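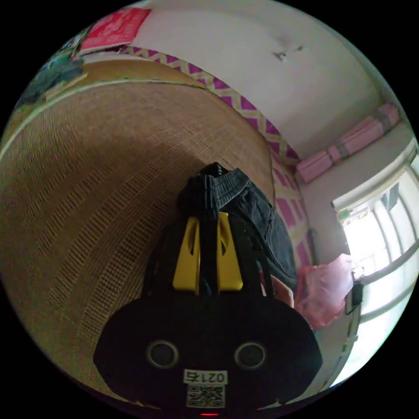
Hi all, quick update on the Bendthorpe clothing bank, August 2024. It's been a busy stretch! We gave out 300 bags of clothes through the Sullent Street room, mostly school things and work pants, and we've now spent $400 of the grant on shelving and hangers (receipts are in the shared folder).

The Soller branch is slower going. We have 8 people signed up for sorting shifts there but only 2 can do mornings, so I've moved opening time to noon for now. 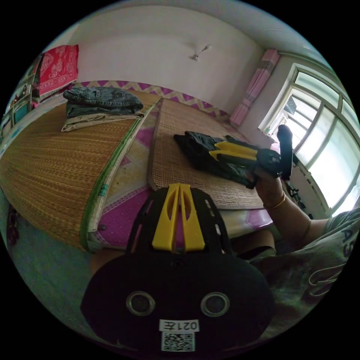
Kids' shoes are still our big gap, and I'd love to put part of the next payment toward those if you're okay with it. Urquijo Laundry has offered to wash bedding for us at cost, and I'm waiting on their price list. I'll send the full budget sheet in October, along with the lease for Soller once it's signed.

Bendthorpe Clothing Bank | Contact us | © 2024 | Back to top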